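Plenside Adoptive Families Group
Minutes of the general meeting held 3/26/22

Present: Saoirse Fahy (chair), Hanneke Schouten (minutes), Eamon Mac an tSaoi, Roman Nowakowski, and members as signed in.
Apologies: Tadhg Dolan.

1. Minutes of the last meeting
Agreed with one correction. Under item 4, "foster placement" should read "adoptive placement".

2. Matters arising
Eamon has written again to the agency at Ulberg about the delay in passing letters to birth parents. One family handed in a letter before Christmas and was told in March that it was still waiting to be read. The agency has offered a meeting with its letterbox worker. Saoirse and Eamon to go. Members with similar delays should send dates only, no names, to Eamon.

3. Preparation evenings
The last evening was full and three couples were put on the waiting list. Roman asked whether we could move to the larger room. Hanneke said it holds 40 but costs more and the heating is poor. Agreed to try it for the next evening and look again afterwards.
A birth mother who spoke last year is willing to come back. She would like to speak first this time and leave before the questions. Agreed. Saoirse to ring her.

4. Support for birth parents
Long discussion. Saoirse felt the leaflet talks mostly to adopters and says very little to parents who are still deciding. Several members agreed. Roman thought it should be a separate leaflet, written with someone who has placed a child. One member asked that it say clearly that a parent can take time and can change their mind up to the point the law allows, and that the wording be checked by a solicitor. Hanneke to make a first draft. Left open whether birth fathers need their own page.

5. Money
Balance stands at 402 pounds after the room hire. The Jukico grant form is due back by the end of the month and Eamon has it nearly done. It needs 2 signatures. Saoirse and Roman signed at the meeting.
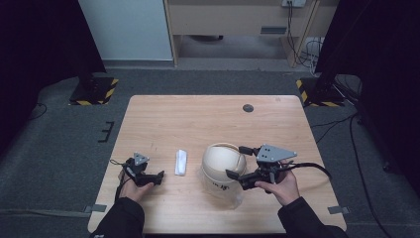 6. Summer picnic
Same field as last year if we can get it. Roman to ask the farmer. About 20 families came last time and parking was tight, so people will be asked to share cars. Older children have asked for a rounders match and less face painting. Tadhg had sent word that he will do the barbecue again but wants a second person on it.

7. Any other business
The lending box has lost its copies of both life story workbooks. Please look at home.
A member asked about school forms that ask for a child's birth name. Carried over to next time.

Next meeting: usual room, date to be sent round by Hanneke.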